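# Old dishes, and the chair that became a table

13 March 2026

I have been meaning to write about the dishes for ages now, and every time I sit down to do it something else comes along (last time it was the boiler, and before that a very long saga about a coat). But the rain has settled in for the afternoon, I have a pot of tea next to me, and the cupboard is half empty because everything in it is sitting out where I can look at it. So it may as well be today.

It started when I moved from the apartment in Banbridge to this place, which has a lovely big window and almost no kitchen. The old apartment had shelves all the way up to the ceiling, and for years I filled them the way you do when there is room. A plate from a church sale, a bowl because it was raining and the shop was warm, a saucer with no cup because I was sure I would find the cup. I never did find the cup! Then I got here and discovered I had one cupboard for all of it, with a door that doesn't quite close, and 17 plates that had come down the road wrapped in my sweaters.

For a long time I just stacked them and hoped. You'd pull out one plate and hear the whole pile complain. After I chipped the edge of a serving bowl I was really fond of (the green one from Onley, those of you who came to dinner will remember it), I decided I had to go through the lot properly and keep only what I reach for.

My method, if you can call it that, is to lay everything out on something soft. I learned this the hard way, on a tile counter. Now I throw the blue and white plaid over a big padded seat and put the dishes on that, a few at a time, and I turn them over and look at their undersides before I decide anything. I love the underside of a dish. It's the part the maker signed, and most of us only ever see it upside down and dripping at the sink.

The Vala bowls I kept without a second thought. There are only 2 of them left and they go in the oven and come out again and never make a fuss. The big platter from the Dağdelen shop was harder. I paid 50 dollars for it one May, which felt like a fortune at the time, and I have used it for exactly one turkey. But I carried it home on my lap on the bus, and I can still feel the weight of it, so it's staying – on top of the fridge, where it can look down on the rest of us.

The cherry plate is staying too. It's white with a thin rim and a pair of red cherries near the edge, with tiny curly writing that I have to hold up to the light, and it's much too cheerful to give away. I have toast on it. Toast tastes better on a plate with fruit on it, and I won't be argued with.

Then there are the plain white dishes, and I keep going back and forth on those. One has a reddish-brown round stamp underneath, with characters inside it that I can't make out at all. I tried a magnifying glass and I tried squinting, and my best guess changes every time I turn it. I don't need to know who made a dish to eat rice pudding out of it, of course, but I would like to. If any of you know about pottery marks, please leave me a note.

So far three boxes have gone out to the hallway, and I feel lighter, although I did take a jug back out of the second box last night and put it behind the flour where I wouldn't see it. The cupboard door nearly closes now. I still have the glasses to do, and the drawer with the lids, and I'm not ready to talk about the lids.
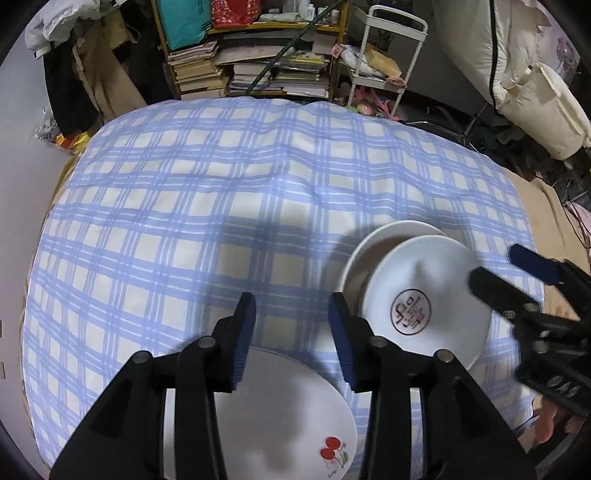
Try rubbing a soft pencil over thin paper laid on the stamp, if it has any texture to it at all. I did that with my grandmother's soup bowls and got a much clearer outline than I ever could by looking, and then I turned the paper around until one side seemed like the top. Please don't give away the plain white ones yet! I let mine go when I moved and I have missed them every winter.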